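17 October 2018
By Jamila Hettiarachchi and Faisal Baloch
Print | E-mail
Shares 14 | Comments 0

3.2 Founder tenure and early hiring

Founders in the Stostcombe sample were interviewed twice, 90 days apart. Of the 45 firms that completed both rounds, 16 had replaced at least one member of the founding team. Prior self-employment was coded from the first interview only. Firms with a salaried employee at entry reported longer planning horizons, although the difference narrowed once sector was controlled for. Revenue was self-reported and is not analysed here. Esus, a kitchen products firm, was retained in the sample after its change of ownership, following the rule set out in Section 2.

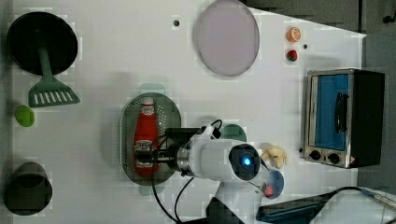
Figure 2. Tabletop with frying pan, green slotted spatula and robot arm.

Coding disagreements were settled by a second reader (Mollah). Labour costs are treated in Section 3.3.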